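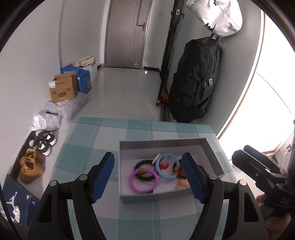

Home | Syllabus | Notes | Labs | Contact

Filed under: Teaching by Demonstration

Notes 2 - Showing the task by hand
Jawad Warraich

Today we get to the fun part! You hold the gripper, you do the job, and your motion becomes the lesson. No joystick, no code, and you feel right away when a grip is bad.

Small things are the best teachers. A spiral hair tie squashes and springs back, a smooth ring wants to roll off the pads, and when two pieces overlap you have to choose which one to lift first. Choose, and stick with it for the whole run - mixed habits confuse the policy.

For lab, each pair records 18 runs of the sorting task. Move slowly near the box walls, close fully before you lift, and keep the fingers in view. Stir the pieces between runs.

Remote control comes next, on the Nandix arm. Bring your 12 cleanest runs, we'll replay them together!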